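Notano Bench Teleoperation Kit

Two-arm leader and follower set for recording hand-guided demonstrations
Sold by Hutapea Lab Equipment
Page last revised 23/02/2020

We were slow to stock this. Most of the teaching kits we get offered come with a video of an arm folding a towel, and the video is always speeded up. The Notano is a plainer product, and after a spell with one on our own bench we think it is worth listing, with the reservations set out further down. Read those before you read the price.

What you get is a pair of follower arms with two-finger parallel grippers, a pair of leader handles that one person holds while the followers copy them, a small camera for each wrist, one camera on a chest-height mount, and the recording software. One person drives both arms. Every run is saved with joint positions, gripper opening and all the camera views on one clock, and you can trim or throw out a run from the same screen.

The maker's brochure says the kit is "ready for the life science lab." We have our doubts about any sentence like that, so we set up the sort of small handling job our customers ask about: tubes in an acrylic rack, a pipette on its stand, and both arms working around them. 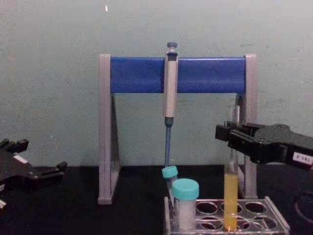 Clear rigid plastic and clear glass are hard to drive around by remote. Your hands know where a tube is when you are standing over it. Through a screen you lose depth, and the operator ends up leaning on the wrist views far more than the brochure suggests. New operators close the gripper too early or too high. Plan on a lot of discarded runs in the first few sessions, and don't believe anyone who tells you the first 200 demonstrations were all usable. Ours weren't.

Hand guiding is the other way to record. You switch an arm to free mode, take it by the forearm and walk it through the motion. It's good for slow, simple moves such as going to a stand and backing off again. It's poor for anything with two arms, and your own sleeves will be in the camera views, which may or may not matter to whatever you train afterwards. We use it for setting start positions and very little else.

The wrist cameras

These are the best part of the kit, and we say so having expected to complain about them. The view is wide enough to hold most of a pipette stand at working distance, and the color holds up against a pale wall. Fine print is another matter. If your task depends on reading a volume setting, fit a separate camera for it.
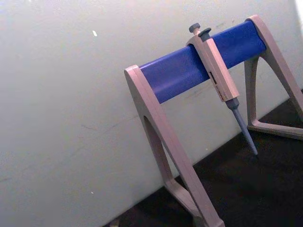
Wrist camera view: single-channel pipette on its stand, no tip fitted.

The mounts let you angle the camera, and the view can come out tilted. Leave it alone once you have started recording. A camera that gets nudged halfway through a set is the most common cause of bad data we hear about, and the software will not warn you. We asked for a warning. Notano says it is planned for April.

Claims we would discount

"Learn any task from 5 demonstrations." No. Maybe one pick, with one object, put back in the same spot every time. For anything you would call a task, budget 400 good runs and then see where you are.

"No training needed for operators." Svenja Bauerfeind, who runs our demo bench, took 4 sessions before she was happy with her own recordings, and she has steadier hands than the rest of us.

"Works with any gripper." It works with the supplied gripper and with the Arkano parallel model. The Urow soft fingers can be bolted on, but the handles give you no sense of how hard you are squeezing, and with soft fingers you'll want that. The hard ones don't give you it either — you just notice sooner.

In the box
Two follower arms with grippers
Two leader handles with table clamps
Two wrist cameras and mounts
One chest-height camera and post
Power supply, cables, stop button
Recording software, one seat

Not in the box
Computer
Table (it needs to be heavy; ours shook until we changed it)
Racks, stands, pipettes or any other labware

Who should buy it

Groups that already know what they want to teach and have someone with the patience to do it over and over. If you only need a tube moved from one fixed place to another, a scripted arm is cheaper and you will be finished sooner. If you are hoping to hand the pipetting to a robot this year, please call us before ordering. We would sooner lose the sale than take the thing back in pieces.

Demo visits are by appointment. Bring your own rack and tubes if you can, and use water in them. Returns are accepted on unopened kits only. Software seats can be added later at the listed price, and spare finger pads are on the accessories page.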